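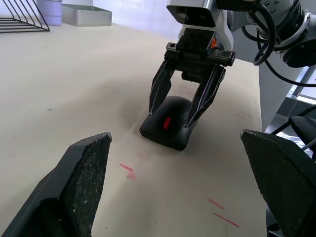 마우스 휠을 아래로 굴리는데 화면이 가끔 위로 튑니다. 마우스를 새로 사야 하나요?

대부분은 새로 사지 않아도 됩니다. 휠 축 주변에 먼지가 끼었거나 윗덮개가 제대로 물리지 않아도 같은 증상이 나옵니다. 먼저 다른 컴퓨터에 연결해 보고, 그래도 튀면 아래 기록의 순서대로 청소한 뒤 다시 확인해 주세요.

티켓 번호: 820
제품: Evgate 무선 마우스, 검은색, 빨간색 휠
접수: Drestbridge 사무실
담당: Effie Baxter
분류: 입력 장치 / 휠
상태: 해결됨

접수 내용

9월 들어 휠이 이상해졌습니다. 긴 문서를 내리다 보면 한두 줄씩 거꾸로 올라갑니다. 천천히 굴릴 때는 덜하고 빠르게 굴리면 심합니다. 왼쪽 버튼과 오른쪽 버튼은 문제없습니다. 커서 움직임도 정상입니다. 배터리는 지난달에 갈았습니다. 감도는 2,000으로 맞춰 쓰고 있고 바꾼 적은 없습니다. 같은 자리에서 예전에 쓰던 마우스를 꽂으면 괜찮습니다.

오전 9시 40분, 담당자 메모

사용자와 통화함. 표계산 프로그램과 브라우저에서 모두 같은 증상이라고 함. 특정 프로그램 설정 문제는 아닌 것으로 보고 기본 점검부터 진행.

1. 수신기를 뽑았다가 다른 포트에 꽂음. 변화 없음.
2. 배터리를 새것으로 교체. 변화 없음.
3. 휠 한 칸당 스크롤 줄 수를 기본값으로 되돌림. 튀는 폭은 줄었지만 방향이 뒤집히는 것은 그대로.
4. 감도를 낮춰 봄. 휠과는 관련이 없는 설정이라 기대하지 않았고, 역시 변화 없음. 2,000으로 원복.

오전 10시 15분, 담당자 메모

Cairns 사무실 노트북에 연결해서 확인. 휠을 아래로 20칸 굴려서 4번 위로 튐. 컴퓨터 쪽 문제는 제외하고 마우스 자체를 보기로 함. 사용자에게는 대체 마우스를 내줌.

압축 공기를 휠 양옆 틈에 짧게 끊어서 불어 넣음. 휠을 손가락으로 누른 상태에서 한 번, 놓은 상태에서 한 번. 다시 굴려 보니 조금 나아졌으나 빠르게 굴리면 여전히 튐. 윗덮개를 벗기기로 함.

오후 1시 30분, 담당자 메모

전원 스위치를 끄고 배터리를 뺀 다음 덮개를 들어 올림. 뒤쪽 모서리에 손톱을 넣고 천천히 올리면 빠짐. 드라이버로 젖히면 걸쇠가 부러지니 쓰지 말 것. 이전에 다른 티켓에서 그렇게 해서 덮개를 통째로 교체한 적이 있음. 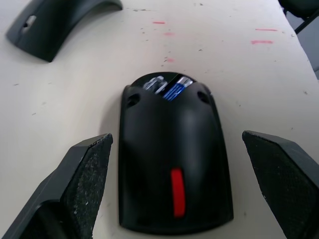 검은색 하우징: 가운데 빨간 띠, 반대쪽 끝 개구부 안으로 투명 부품과 파란색 줄무늬 부품이 보임

휠 축 왼쪽에 섬유 먼지가 감겨 있었음. 옷 보풀로 추정. 핀셋으로 걷어 내고 마른 면봉으로 축 둘레를 닦음. 안쪽 깊은 곳은 면봉에 이소프로필알코올을 아주 조금 묻혀서 닦았고, 10분 넘게 그대로 두어 말림. 회로 쪽에는 묻히지 않음. 윤활제는 쓰지 않음. 이 모델은 기름이 들어가면 휠이 헛돌아서 제조사 Meltivgate 안내문에도 쓰지 말라고 되어 있음.

덮개를 다시 끼울 때 한쪽이 살짝 떠 있는 느낌이 있어서 한 번 더 뺐다가 끼움. 앞쪽을 먼저 맞추고 뒤쪽을 누르면 딸깍 소리가 남. 처음에는 반대로 끼웠던 것 같음.

오후 2시 10분, 담당자 메모

재시험. 같은 노트북, 같은 문서. 아래로 20칸, 튐 없음. 위로 20칸, 튐 없음. 빠르게 굴려도 이상 없음. 휠 클릭도 정상. 사용자 자리에 돌려주고 오후 동안 써 보라고 함.

오후 5시 05분, 사용자 회신

오후 내내 썼는데 튀지 않습니다. 휠이 예전보다 약간 뻑뻑하게 느껴지는데 원래 이랬는지는 잘 모르겠습니다. 쓰는 데는 지장 없습니다. 대체 마우스는 지원팀 선반에 올려 두었습니다.

오후 5시 20분, 담당자 회신

먼지가 빠지면서 걸리는 느낌이 살아난 것일 수 있습니다. 며칠 써 보시고 더 뻑뻑해지면 이 티켓에 이어서 적어 주세요. 새로 접수하지 않으셔도 됩니다. 가방에 넣어 다니실 때는 작은 주머니에 따로 넣으시면 보풀이 덜 들어갑니다.

처리 요약

원인: 휠 축에 감긴 섬유 먼지
조치: 덮개 분리, 축 청소, 재조립
교체 부품: 없음
대체 장비: 회수 완료

같은 증상으로 접수할 때 적어 주실 것

사용 중인 모델명과 배터리를 교체한 시기
한 프로그램에서만 생기는지, 모든 프로그램에서 생기는지
다른 컴퓨터에 연결했을 때도 같은지
덮개를 연 적이 있는지

관련 문서: 무선 수신기 재연결 방법 / 휠 클릭이 두 번 눌릴 때 / 덮개 걸쇠 파손 시 교체 신청

마지막 수정: Effie Baxter, 덮개 끼우는 순서 추가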